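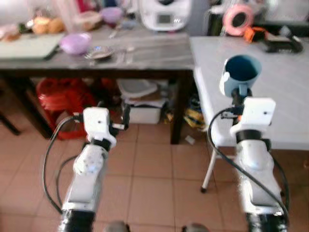
Okay, hello, can everybody hear me in the back? Good. These are my notes from the Denby talk, tidied up a bit, with the swearing taken out and the bits in brackets left in, which are mostly reminders to myself.

So I'm going to talk about sourdough starters, and more exactly about keeping one alive when you have a job and kids and you go away sometimes. I've been doing this for 7 years, and I've killed two of them. The first one I baked. The whole jar, in the oven, because I'd put it in there with the light on to keep it cozy and then preheated for a frozen pizza. (Pause here. Somebody in the room has always done this too.)

Let's start with feeding. Most of what you read says twice a day, and if you bake every day, sure, go ahead! I bake on Sunday. My starter lives in the fridge, right at the back on the second shelf, and it gets fed once a week, maybe once every two weeks if things are nuts at home. It gets a gray liquid on top. That's hooch. You can stir it in if you like a sour loaf or pour it off if you don't, I pour half off and stir in the rest and I couldn't defend that to a scientist.

(Pass the first jar around. Lid ON.)

Now, how much to keep. I used to keep a giant jar, and then every feeding needed a mountain of flour and I was throwing away more than I baked. I went through my old receipts one winter and I'd spent $293 on flour in a year, for one person's bread habit, and a good chunk of it went straight into the compost. These days I keep a couple of spoonfuls. The night before I bake, I scrape that into a bowl with 53 grams of flour and the same of water and leave it on the counter, and by morning it's plenty for two loaves with a little left to go back in the jar.

Why 53? My friend Benedikt Strebel gave me his recipe and the number was 53, and I've never changed it. Fifty will work. Benedikt would like you to know that he weighs his water too. 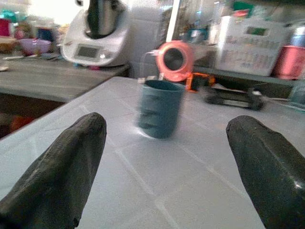 On flour: rye wakes up a sleepy starter faster than anything else I've tried. Just a spoonful. I buy mine from the mill at Tukatthorpe when I can get out there, it comes in a paper sack that leaks all over the trunk, and when I can't I use whatever whole rye the grocery store has. Plain white all-purpose is fine for the rest. Please don't buy special water. If your tap water smells like a swimming pool, leave it in a pitcher overnight, and if it still smells like a pool in the morning, okay, then buy the special water.

Going away. This is the question I get most, so slow down here. For up to three weeks I do nothing except feed it, wait an hour, and put it in the fridge. For longer than that, make it stiff: add flour until it's more like a dough ball, and it slows way down. And for a real long trip, dry some. Smear it thin on parchment, let it go crisp, crumble it up, and put it in an envelope. I mailed an envelope to my cousin in Hollenstein in May, and she had bubbles on day four and sent me a lot of exclamation points.

(Pass second jar and the envelope. Get the envelope BACK this time.)

When to give up: pink or orange streaks, or fuzz. Throw it out, wash the jar, start again from your dried flakes. Gray liquid is fine, nail polish smell is fine, that one's only hungry. Feed it twice in a day and it'll calm down.

Last bit, baking with one that's been in the fridge. Don't go by the clock, my kitchen's freezing in winter and the same dough can take all day. Go by how it looks: puffy, jiggly, a few bubbles near the top. If you've got questions about ovens I'm happy to do those over coffee, I have opinions on ovens.

Comments

marlo_b: I was the one who laughed too loud at the pizza story. It was lasagna in my case.

Tess: Does the stiff version need more water when you get back or do you just feed it like normal?

Gwen P.: @Tess I go back to normal and give it an extra feeding, works fine for me

oldrye: Pour off the hooch. All of it.

Search this site Type and press enter

Contact | Copyright Denby Talks | Back to top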